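Keeping a White Work Surface Usable

Filed under: Workshop, Surfaces, Cleaning

A white board or a sheet of white paper makes small parts easy to find, which is the reason most of us put one down in the first place. It also records every slide, drop and drag. The notes below cover floor boards, paper sheets and the rail frame around them. They come from the shared bench room at Janville, where the boards get daily use.

Identify the mark before cleaning

Gray marks on a white board are usually rubber or metal transfer. Rub one with a dry white eraser. If it lightens, it is sitting on the surface and can be lifted. If it stays the same and a fingernail catches in it, it is a scratch and cleaning will only spread dirt into it.

Brown specks are a separate case. Lift them with the corner of a plastic card first. Wiping a gritty speck drags it across the coating and leaves a line longer than the speck was.

A dark hairline can be a hair, a pencil line or a crack. Blow on it, then try a strip of low-tack tape. If it stays put, look at it with a flashlight held almost flat to the surface. A crack throws a thin shadow on one side. A pencil line does not.

Cleaning a coated board

Vacuum with the brush head. Mix a few drops of dish soap in a bowl of warm water, wring the cloth until it no longer drips, and work from one short edge to the other. Go back over the board with a second cloth and plain water. Soap film attracts dust and is the usual cause of a board that looks gray again within days.

For transfer marks that survive the soap, use a melamine sponge with light pressure. It is an abrasive. On a gloss board it leaves a dull patch, so test near an edge. Emiliano Beltrán uses 800 grit paper, wet, on painted boards that are due for recoating anyway. Do not use it on melamine or on anything you want to keep shiny.

Let the board dry for 10 minutes before putting parts back. Water that reaches an unsealed edge will swell the core, and the swelling does not go down. Seal raw edges with two thin coats of the same paint used on the face — one thick coat peels.

Pencil and marker layout

A traced outline is useful for returning a box or fixture to the same place. Use a soft pencil and draw the corners only. Full outlines pick up graphite smear along their whole length. Permanent marker ghosts through paint, so keep it off any board that will be repainted.

Paper sheets

Paper is the cheaper answer when the surface only has to be white for a short job. Buy it on a roll and let it lie flat under a weight overnight before hanging. Tape the top edge first, full width, then pull down lightly and tape the bottom. Pulling from the corners puts diagonal creases in the sheet.

Dry smudges on paper come off with a kneaded eraser, pressed and lifted. Do not rub. Ink does not come off at all, and a small drawing near the top of a sheet is no reason to throw the sheet away. Turn it over, or cut the clean part down for a smaller job.

Light

A shadow band is easily taken for dirt. Move the lamp before reaching for the cloth. If the gray area moves too, it was never on the surface. Two lamps set on opposite sides soften the band. A single lamp directly overhead puts your own hands in the light path.

White surfaces with light wear

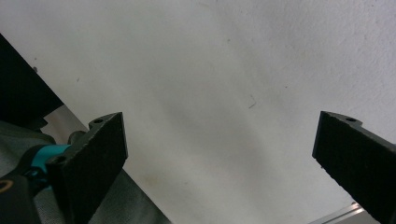
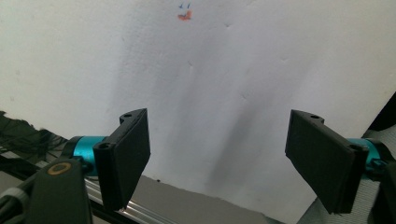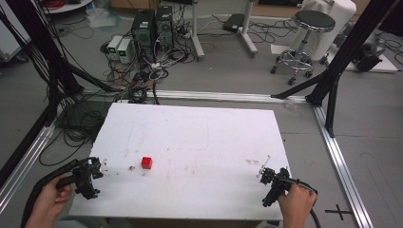 Rail frames and cables

A frame of aluminum extrusion keeps a floor board from creeping. Leave a gap of roughly 4 mm on each side so that the board can be lifted out for cleaning. Octavio Benítez leaves none and has to pry his out with a putty knife, which chips the paint at the edge.

Grooves in the rail collect grit. Run a stiff nylon brush along them, then the vacuum crevice tool. Check the corner brackets at the same time. A frame on the floor gets kicked, and a loose bracket lets it go out of square.

Cables that lie across the floor should be sorted before they are tied. Unplug what can be unplugged, separate power from signal, and bundle each group with hook-and-loop straps. Zip ties have to be cut every time something is added. Leave enough slack at each end for the equipment to be pulled forward, and keep the coil outside the rails so that it cannot drag over the board. Black cable jackets leave gray transfer on white paint.

Schedule

Vacuum after each session. Soap wash every 2 weeks, or sooner if parts leave a trail when slid. Brackets and grooves once a month. Repaint in January, when the Janville room is quiet and a board can lie undisturbed until the second coat is hard.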